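From: Imani Whitlock
To: border-health-l
Date: September 29, 2022
Subject: Re: [border-health-l] Entry rule change at Barkstead, and what the dose figure counts

On the list, R. Staler wrote:

> The ministry notice says the testing requirement for arrivals ends at
> midnight Saturday. Two questions. First, does that cover the land
> crossing at Barkstead or only the airport? The notice says "ports of
> entry" and the older regulation used that term for air and sea only.
> Second, the foreign office briefing gave 3,619 doses transferred under
> the Bukhari agreement. The April communique promised 500 pallets. I
> can't get from one number to the other and would like to know whether
> anyone here can.
>
> Also, is the seven-day hotel stay gone or just suspended? My office
> has people booked for the second week of the month and the travel desk
> wants an answer in writing.

Taking these in order.

1. Scope of the notice

The notice amends the schedule to the entry regulation and leaves the body of the regulation alone. "Port of entry" is defined in the body. That definition was widened in April to include "any staffed land crossing," and the widening was never reversed. Barkstead is staffed from 6 a.m. to 10 p.m. During those hours it falls under the definition and the testing requirement lapses there along with everywhere else. Outside those hours the crossing is closed to passengers, so the question doesn't arise.

The footbridge north of the crossing is a different case. It is opened under a local permit and has no staff of its own. I read the definition as leaving it out, which would mean the old testing rule still applies to anyone using it. I doubt that was intended. I have written to the drafting office and will post the reply if there is one.

2. The dose figure

The two numbers don't measure the same thing. The April communique lists pallets pledged, across all product types, including syringes and cold boxes. The figure of 3,619 in the briefing is for doses of one product handed over at one depot in one reporting period. The table it came from has a footnote saying so. The briefing dropped the footnote.

The full table has 43 rows. Of those, 40 carry a handover date and a receiving signature. The other three are marked "in transit," with no quantity given. Anyone adding up the column gets a total that treats those three as zero. I would not quote a total from this table until they are filled in.

There is a second problem with the column. Handover is recorded when the consignment changes hands at the depot. It says nothing on use. The earlier reports under the same agreement had a separate column for doses given, and that column has been removed without comment. Several news items this week have used "delivered" and "administered" as if they were the same. Please don't repeat this in list summaries.

3. The hotel stay

Suspended. The relevant paragraph says the stay requirement "shall not be applied" until further notice. It does not say the requirement is revoked. In practice a traveler arriving next week won't be sent to a hotel. In law the ministry can bring the stay back by notice alone, with no new regulation and no vote. The last time it used that power the notice took effect the same day.

For the travel desk I would put it this way: no stay is required as of the date of the notice, bookings should be refundable, and staff should carry enough medication and work equipment to cover seven extra days. That is the wording my own office is using.

4. Proof of vaccination

Staler didn't ask but three people wrote to me off list. The certificate check remains. It is in a separate instrument and was not touched by Saturday's change. Paper certificates are still accepted at land crossings. The airport has moved to the Tultosine scanner, which reads the printed code and will reject a certificate if the code is creased or faded. Travelers with old paper should get a fresh print. The manual desk still exists but is open only in the morning.

Children under six are exempt from the certificate check and always have been. The ministry's leaflet says under five, which is an error. The regulation controls. Anyone traveling with a child who is five should bring a copy of the relevant page, in the national language, and the child's passport.

5. Summit-related restrictions

The road closures and the permit system for the conference district are a police matter and have nothing to do with the health rules. They end when the delegations leave. The two sets of restrictions were announced at the same press conference and have been mixed up in most of the coverage since. If your hotel is inside the district you need the police permit whatever your health status.

6. List page

The web version of the digest has moved to the new template. Back issues are being carried over in date order and I have reached last winter. Links to individual messages will break once during the move and then stay fixed. Please hold corrections to the archive until it is finished. The family travel section is done and can be checked now. 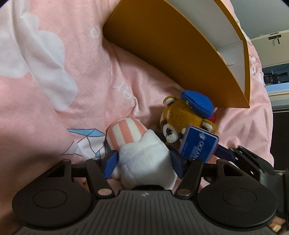 Plush toys and a yellow box on a pink bed cover.

Two housekeeping points. Replies to the digest go to the whole list, including replies with attachments, and the attachment limit is low. Send scans to me directly and I will post a link. Also, please trim quoted text. The last thread on testing fees reached a length where the software began cutting off the newest message instead of the oldest.

If anyone has the signed version of the Bukhari annex, as opposed to the draft with the blank third page, I would like a copy. The depot addresses differ between the two drafts I hold.

Imani Whitlock
list editor, border-health-l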